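Korkari - zweiarmiger Tischaufbau, Buchstabenklötze

README zum Aufbau und zu den Aufnahmen. Stand Februar. Wird ergänzt, wenn jemand Zeit hat (meistens ich, Hema).

Kurzfassung

Zwei Arme an einer Schiene, Tisch aus Holz, kleine Buchstabenklötze. Teleoperiert, aufgenommen in der Werkstatt Stostbridge, hinterer Raum. 134 Episoden, davon 9 aussortiert (liegen unter verworfen/, nicht löschen, Parviz braucht die noch). Software heißt Skulteo, liegt im Nachbarordner, eigenes README.

Wer was gemacht hat

Mechanik und Kabel: Parviz Abbasi
Teleop und Aufnahme: Hema Lobo, Nandini Thampi
Konvertierung, Prüfskripte: Annapurna Kandasamy
Gedruckte Teile: Ornella Benedetti

Fragen zur Mechanik bitte direkt an Parviz, nicht an mich. Ich habe die Arme nur verkabelt gesehen.

Hardware

Beide Arme sitzen auf derselben schwarzen Schiene an der Tischkante. Schiene wird mit Spannhebeln gehalten. Vor jeder Sitzung nachziehen, die geben nach. Nach längeren Aufnahmen war der rechte Arm ein paar Millimeter verdreht und wir haben es erst beim Abspielen gemerkt, Episoden 88 bis 96, siehe unten.

Armglieder weiß gedruckt, Motoren und Greifer schwarz. Die Greiferfinger sind die zweite Version, mit Aussparungen. Die erste Version war massiv und zu schwer, der Handgelenkmotor lief dauernd in die Abschaltung. Druckdateien unter teile/greifer_v2. Nicht die aus v1 nehmen, auch wenn die hübscher aussehen!

Kabel am rechten Arm laufen oben auf dem Glied entlang. Am Greiferkopf muss eine Schlaufe bleiben, sonst zieht es den Stecker beim Drehen raus. Ist zweimal passiert. Wer die Schlaufe mit Kabelbinder kurz macht, darf danach auch löten.

Netzteil: ein gemeinsames für beide Arme, steht unterm Tisch. Schalter links. Erst Netzteil, dann Rechner, sonst findet Skulteo die Motoren nicht und bricht mit "bus timeout" ab. Dann alles aus und nochmal von vorn.

Aufgabe

Klötze liegen verstreut, der Bediener holt sie nacheinander zur Mitte und legt ein vorgegebenes Wort. Wortliste in woerter.txt, alles kurze Wörter, max. 5 Buchstaben. Jeder Buchstabe wird mit dem Arm geholt, der näher dran ist. Übergabe von Arm zu Arm ist erlaubt, aber selten gelungen.

Startlage: einfach hinkippen und grob auseinanderschieben. Keine Schablone. Ornella wollte ein Raster aufkleben, haben wir gelassen, weil das Modell sonst das Raster lernt und nicht die Klötze. Klötze, die aufeinander liegen, vorher trennen. Solche, die sich berühren, lassen wir so - das ist gewollt.

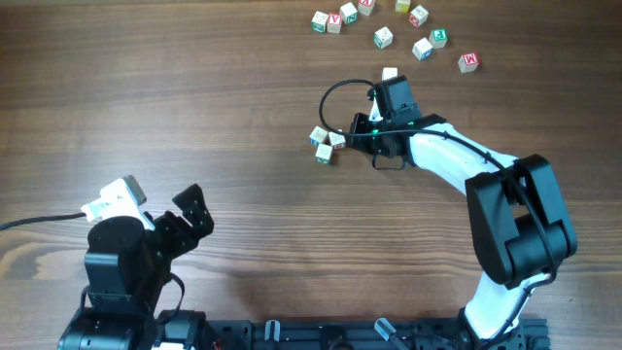
Zum Greifen: immer von oben anfahren, Finger erst kurz über dem Klotz schließen. Wer flach von der Seite kommt, schiebt den Haufen weg und sucht dann eine halbe Minute. Bei Klötzen, die eng zusammenliegen, erst einen mit der Fingerspitze rausschieben und dann greifen. In den ersten Aufnahmen ist das noch nicht so gemacht, sieht man am Gezappel.

Drehen ist das eigentliche Problem. Der Buchstabe soll am Ende lesbar liegen, vom Bediener aus gesehen. Liegt er auf der falschen Seite, darf gekippt werden: Kante greifen, anheben, loslassen. Klappt oft nicht beim ersten mal. Fehlversuche bleiben drin, solange die Episode am Ende ein Wort hat.

Aufnahme

Kopfkamera plus Gelenkwinkel beider Arme. Handgelenkkameras sind geplant, Halter liegen schon da, Kamera fehlt.

Ablauf:
1. Hebel an der Schiene prüfen
2. Netzteil an, Rechner an, Skulteo starten
3. Nullstellung anfahren, beide Arme, Augenmaß reicht NICHT, Lehre benutzen
4. Klötze verteilen, Hände weg
5. Aufnahme starten, Wort ansagen, los
6. Stopp, Status eintragen (ok / teilweise / verworfen)

Licht: Deckenlampe an, Rolladen zu. Ein paar frühe Episoden sind mit offenem Rolladen, da wandert die Sonne über den Tisch. Sind im Log mit "sonne" markiert. Annapurna findet die ganz brauchbar zum Testen, also drin gelassen.

Dateien

roh/ - ein Ordner pro Episode, Video und Gelenkdaten getrennt
fertig/ - konvertiert, synchronisiert, das hier zum Trainieren nehmen
verworfen/ - siehe oben
teile/ - Druckdateien
log.csv - Episode, Bediener, Wort, Status, Bemerkung
woerter.txt - Wortliste

Längste Episode hat 2172 Bilder. Das ist die von Nandini mit dem Klotz, der an die Tischkante gerollt ist. Wer beim Laden Speicherprobleme hat, die zuerst rausnehmen.

Zeitstempel in roh/ sind vom Aufnahmerechner und laufen gegen die Motordaten leicht weg. In fertig/ korrigiert. Nicht selber aus roh/ zusammenbauen, wenn es nicht sein muss.

Bekannte Probleme

- Episoden 88 bis 96: rechter Arm verdreht auf der Schiene. Gelenkwinkel stimmen, Lage zum Tisch nicht. Status trotzdem ok, im Log steht "schiene".
- Greifer links schließt langsamer als rechts. Ursache unklar, Parviz tippt aufs Getriebe. Neuer Motor bestellt.
- Klötze werden manchmal vom Greiferkopf verdeckt, vor allem rechts. Für die Kopfkamera ist der Buchstabe dann weg. Keine Lösung bis die Handgelenkkameras dran sind.
- Helle Klötze auf hellem Holzstreifen: Farberkennung in Skulteo verliert die ab und zu. Schwelle ist in der config, Standardwert ist zu hoch.
- Spalte "Bediener" ist am Anfang nicht immer ausgefüllt. Lässt sich nicht mehr rekonstruiren.

Wofür das taugt

Zum Ausprobieren von Imitationslernen mit zwei Armen auf kleinem Raum. Zum Vergleichen mit dem älteren Satz Farah (gleicher Tisch, nur ein Arm, Becher statt Klötze). Für alles, wo die Lage auf den Millimeter zählt, eher nicht, dafür ist der Aufbau zu wackelig.

Gesprochen wird im Ton der Videos nichts Privates, nur die Wortansage. Tonspur ist in fertig/ trotzdem entfernt.

Weitergabe

Innerhalb der Werkstatt frei. Nach außen bitte vorher kurz bei Annapurna melden, sie führt die Liste wer welche Version hat. Bei Änderungen an fertig/ Versionsnummer hochzählen, aktuell 7.

Offen

- Halter für Handgelenkkameras montieren
- zweite Lehre drucken, die erste hat einen Sprung
- Wortliste erweitern, doppelte Buchstaben gehen mit den jetzigen Klötzen nur teilweise
- Prüfskript meckert bei leerer Bemerkung, soll es nicht
- Hebel gegen Schrauben tauschen?? Parviz fragen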